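How to Clean Inherited Costume Jewelry Without Ruining It

By Noreen Brennan
16 November 2022

Most advice on cleaning old jewelry comes from people selling something to clean it with. I have a drawer of half-used bottles to show for believing them. The method I use now costs next to nothing and takes an evening, and I'm still not sure half of it does much beyond plain water. But it hasn't wrecked anything yet.

What you need

A bowl of lukewarm water
Plain dish soap, no scent, no "oxy" anything
A soft baby toothbrush
Cotton swabs
Two old cotton T-shirts, cut up
A shallow box or tray with sides

Skip the baking soda. It gets recommended everywhere and it scratches. Skip toothpaste for the same reason. Vinegar will eat at some plating, and the pages that swear by it never show you the piece a month later.

Step 1. Sort before you wash

Tip everything out somewhere with good light and put like with like. Plastic and resin bangles, plain metal rings, anything strung, anything with glued stones. These get treated differently, and the strung pieces are the ones people ruin.

I work on a bed. If you drop a ring on a sheet it stays where it fell. If you drop it on a kitchen floor it goes under the stove. 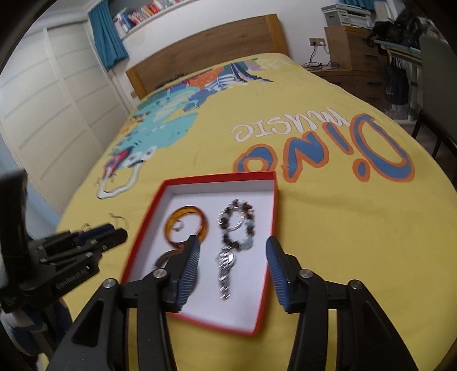 Bangles, a small silver ring and a beaded bracelet, boxed up on the bed.

Step 2. Find out what you have, within reason

You will read that you can identify old plastics by rubbing them hard with your thumb and sniffing. I've tried it on a lot of bangles and mostly smelled my thumb. The hot needle test is worse. It leaves a hole, and it can set some early plastics on fire. Don't do it.

If a bangle might be worth real money, pay someone to look at it. If not, treat it as delicate and move on. An orange bangle is not automatically amber or Bakelite, whatever the online listings say.

Step 3. Wash the bangles and plain rings

One drop of soap in the bowl. Dip the piece, wipe it with a scrap of T-shirt, rinse, dry right away. Don't soak. Use the toothbrush only in grooves. If a metal ring is still dull after this, try a dry cloth and some patience before you reach for polish. A lot of "silver" is thin plate, and polish takes it off.

Step 4. Strung pieces stay out of the bowl

Wet thread stretches and rots, and wet elastic isn't much better. Wipe each bead with a barely damp swab, then a dry one. Lay the piece flat overnight. Hanging it up to dry pulls on the string.

Glued stones get the same treatment. Water gets behind the stone, and then you're on your knees looking for it.

What about ultrasonic cleaners?

I bought a Cletik, the one with 800 reviews. It hummed for 3 minutes and gave me back a brooch with two stones missing. It may be fine for solid gold. I don't own much solid gold.

Storing it

Keep plastic bangles apart from metal, out of the sun, and out of zip bags, which trap damp. A cotton pouch will do. I check mine every June and pull out anything that has gone sticky or smells sour, before it starts on its neighbors.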